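Warnby Repair Evenings: where we've got to

Hi all, quick update on the Soomro grant, written Thu 12 June. We've run 14 evenings since January and spent $2,244, mostly on thread, fuses and hall rent (the rent went up, grr). People brought in 80 items and we fixed 40 of them!
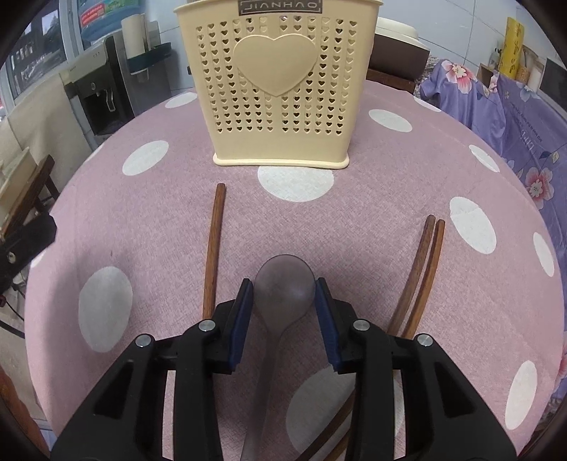
Sewing is still the busiest corner by miles, and I'd love a second machine before fall. The Jenov hall is fine for space but the lighting is poor, so we've asked about lamps. I'd also like to get more small stuff off the tables and into plastic baskets like the cream-yellow one with the heart on the front, so please let me move a little of the fuse money over to storage. Receipts are coming by mail next week.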